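January, workshop notebook, flat turnaround stuff

Back in the ground floor unit at Brumska this morning, half past eight, kettle on before anything else. The last tenants left it in decent nick but there's a winter's worth of condensation round the bedroom window and the sill has gone that speckly grey. I tried the Vivix spray on half of it and plain soda crystals on the other half. Will look again after lunch and write down which one I'd bother buying.

Meter reading at the door was 2347, copied on to the move-out sheet and also here in case the sheet goes walkabout again. 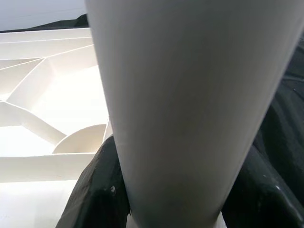 White upright, close up.

Cupboard under the stairs next. Losero want every unit to have some proper storage in it before the spring viewings, and the budget is 300 per flat, so no fitted anything. I measured the alcove twice and got two different answers (the back wall leans, of course it does), so I'm going with the smaller one. Depth is 476 mm at the skirting. Anyone ordering for the flat upstairs, please measure that one separately and don't copy mine!

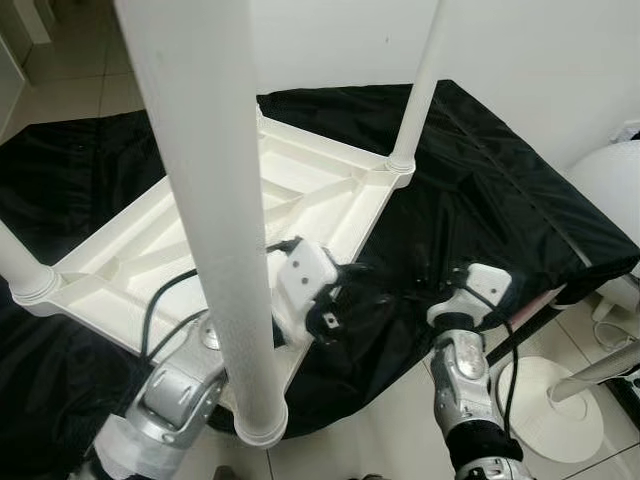

2 min read

Lunch, then back to the sill. Soda crystals side is cleaner, Vivix side smells nicer. I'd go with the crystals and open a window. The sealant along the bottom wants cutting out and doing again, but that can wait until the wall has had a few days with the heating on low.

Carpet in the big room: hoovered twice, still one tea-coloured patch by the radiator. Salameh quoted us nearly 2000 for new carpet through the whole place, which seems daft for one patch – a decent clean and a rug would see it through another year. I've asked them for a price on cleaning only.

Still to do: bleed the bedroom radiator, new battery for the hall smoke alarm, descale the shower head, find out who has the spare letterbox key. The bathroom fan rattles on start-up and then settles down. I've left it alone for now.

Packed up at ten past four, heating on low, trickle vents open.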